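Gadero is looking for 20 people to take part in its robot open day in July. No experience needed. You will watch a two-arm robot handle small items, then take a 4-minute turn at the controls with Taner Ekinci. 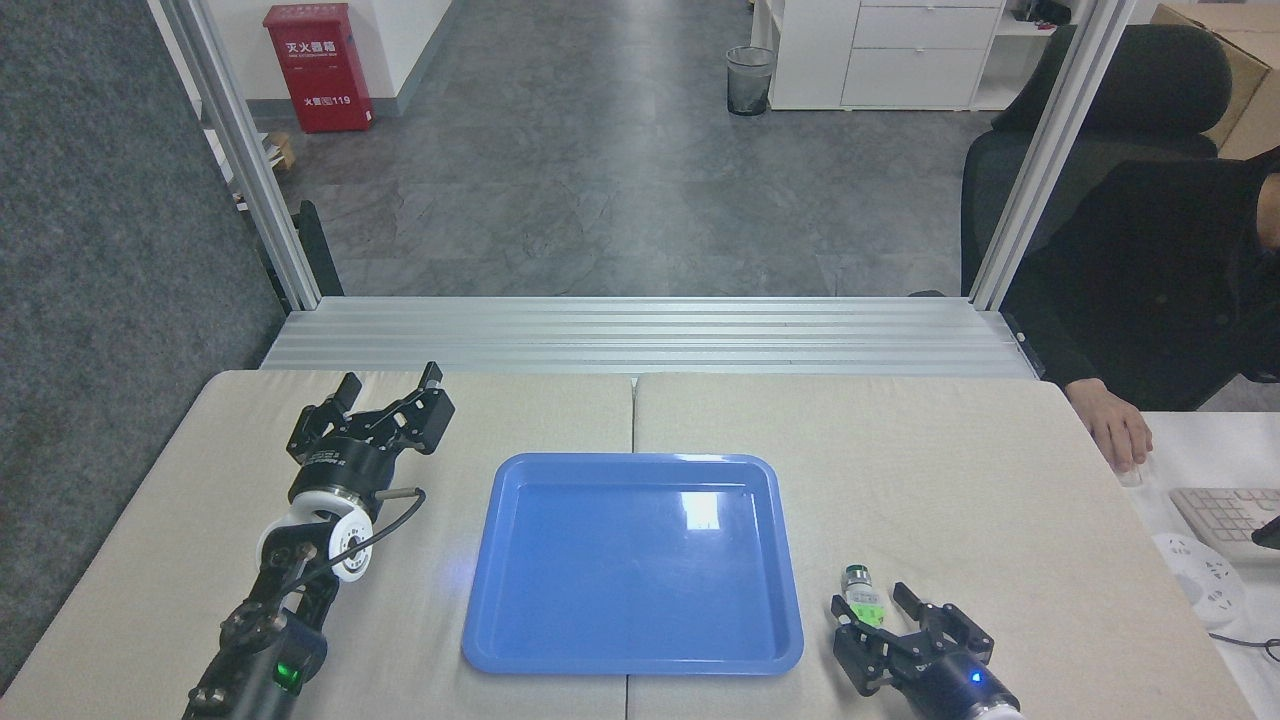

Visits last two hours and start at 10 a.m. or 2 p.m. You must be 18 or over. We pay travel costs and lunch is provided.

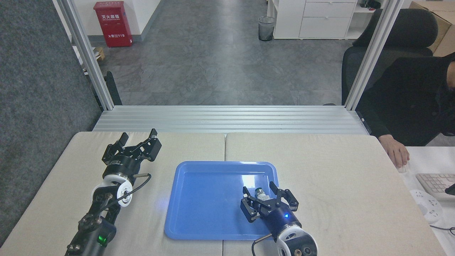
Right gripper open over a small metal fitting on the blue tray.

To sign up, write to Gülizar Gökçe at the Gadero front desk and say which start time you want.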